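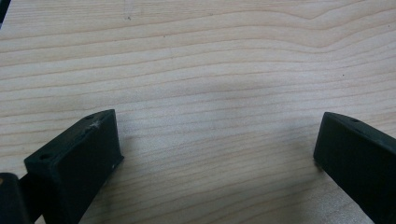 Gorano team teaches robot arms from the empty moments between grasps

Print | E-mail this page

July 6, 2023

A research team at the Gorano lab has reported a way to train robot arms on the parts of a recording that are usually thrown out, the stretches when the gripper is open and holding nothing.

The method is called Mokard. It is meant for recordings made with hand-held grippers, tools that a person carries through a job while small cameras on them record the work. The recordings are then used to train a robot arm to do the same job. No robot has to be present while they are made, and a session can be set up on any table.

Most groups that work this way trim their recordings before training. Pauses, empty reaches and slow returns are cut, and the software learns mainly from the moments around each grasp. Usha Kandasamy, who led the study, said her group did the same until last November, when it noticed that the trained arms were good at closing on a part and poor at getting back to a useful position afterward.

"The arm would finish one pick and then drift," Kandasamy said. "It had hardly ever been shown what a person does with an empty gripper, so it guessed."

Mokard leaves the empty stretches in and sorts them into two types. In the first, the person is on the way to something, and the gripper's path leads to a grasp within a few seconds. In the second, the person is waiting, looking or making room for the other hand. The sorting is done by software after the session, using the motion of both grippers and the view from a camera worn on the head. Each type is then given its own weight in training. Long waits are thinned out but not removed.

The job chosen for the tests was handling small metal hardware: pins, bolts and flat brackets with holes in them. Parts like these are hard for a robot. They shine, they lie across each other, and picking up one often moves several more.
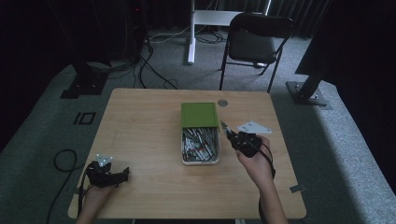
Daranee Siriwan said that two-handed work is where the trimming does the most harm. While one hand is busy the other is often still, and a person watching the recording would call that hand idle. In her view it is mostly getting ready. If the still hand is cut out or ignored, she said, the robot learns two separate jobs and its arms get in each other's way.

The team collected roughly 2000 recordings for the study and trained the same control software on them in two ways, once with the usual trimming and once with Mokard. Both versions were then run on Ayele, the lab's two-armed robot, using metal parts that had not appeared in any of the recordings.

Each version was given 300 attempts. An attempt counted as a success only if the arm picked up the part, placed it, and returned to a position from which it could start again without help. The trimmed version passed on fewer than half of its attempts. The Mokard version passed on 198.

Most of the difference came in the return. The two versions were close to even on the grasp itself, and the trimmed version was slightly better on the longest bolts. The report does not give a firm explanation for that. Kandasamy said the thinning may be set too lightly for slow, careful picks, and that the setting will be looked at again.
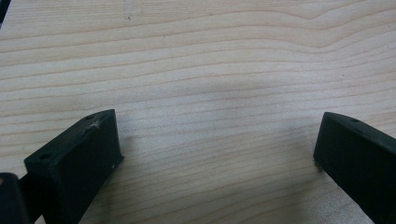
There are other limits. All of the tests used tables with plain tops, and the sorting step has not been tried on a cluttered bench. It also depends on the two grippers and the head camera being matched closely in time. When the clocks were allowed to slip by even a fraction of a second, some approaches were filed as waits, and results fell back toward those of the trimmed version.

Training takes longer too, as there is more material to get through. The report puts the added time at a little over a day on the lab's own computers.

Rolari, a maker of small-parts sorting equipment, has agreed to lend the group a feeder for the next set of tests, in which the parts will keep arriving while the arms work. The group also plans to release the sorting software, although the recordings will stay at the lab for now.

Print | E-mail this page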